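February, folding table, second session

Got in early and had the place to myself until Ntombi came with coffee (bless her). The target is still 200 demonstrations of the cloth task before we hand anything over to Szu-yu for training, and I would like them to be decent ones this time, with fewer of those long dithering pauses where I'm hunting for an edge. Marthinus drove for the first 20 and I took over after that. He is much smoother than I am, I'll admit it, but Szu-yu wants both of us in the set, so the policy doesn't simply learn to be Marthinus.

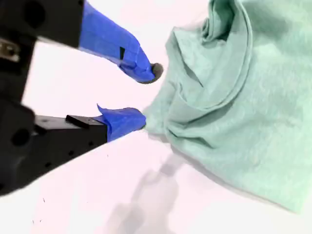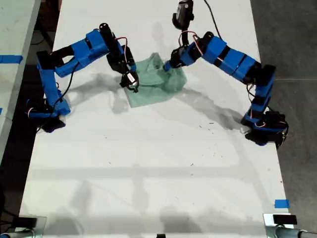 Episode length is what I keep chewing on. Uwe would like everything trimmed to 400 steps, and I see his point, but the slow part is nearly always the first grasp, and that's the very part I'd hate to lose. With the mint-green cloth all heaped up, one fingertip down in the folds and the other still above them, there's a lot of small correcting going on that I think the model needs to see. I'd sooner cut from the tail end, after the release, and I've written to him saying so (at some length, sorry Uwe!).

Threw out 6 episodes where I lost my grip and restarted without marking it. Lerato thinks we should keep such things in a separate "recovery" folder, and I've come around to her view, so from the next session on please label them instead of deleting.

Still to do: ask Szu-yu about the file names.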